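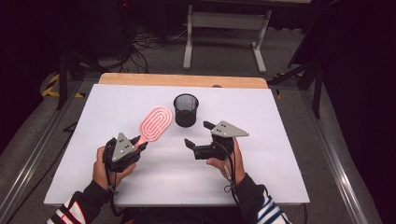 Photo: Smaranda Cozma for the Elleo newsletter

A pot for things with handles

July is when my drawers stop closing, and I know from your letters that I'm in good company. So this month I'd like to put in a word for the plain black mesh cup, the sort most of us bought for pens and then forgot at the back of a desk. Stand it on a table and it will happily take anything long and thin with a handle (combs, pastry brushes, the narrow sort of spatula), and you can see through the sides well enough to spot what has slipped to the bottom.

I started with two of them, one for the kitchen and one for the bedroom, and I'd suggest you do the same, as hairbrushes and cooking things really ought to live apart! Bright colours help enormously. Anything pink shows up against black mesh from right across the room, even first thing in the morning before I've found my glasses. 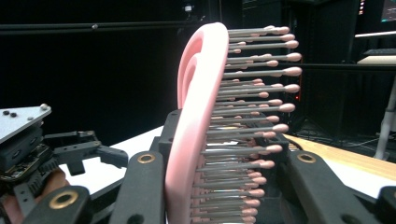
Before a hairbrush goes into its new home, do give it a proper clean. The kind with metal pins and little rounded tips gathers fluff down at the base, where the rows are hardest to reach, and I find an old comb dragged slowly between them lifts most of it out. After that it's a quick go with warm soapy water and a soft toothbrush, then bristles down on a towel for roughly 4 hours. Please don't leave it soaking, particularly if it has a cushioned pad, as the water creeps in and takes days to come out again.

Handle up or handle down is a matter of taste. My sister-in-law in Pîrvu likes the bristles on top so they can air, and I've come round to her way of thinking, though a heavy brush will tip a light cup over. A couple of clean pebbles in the bottom will steady it.

Smaranda Cozma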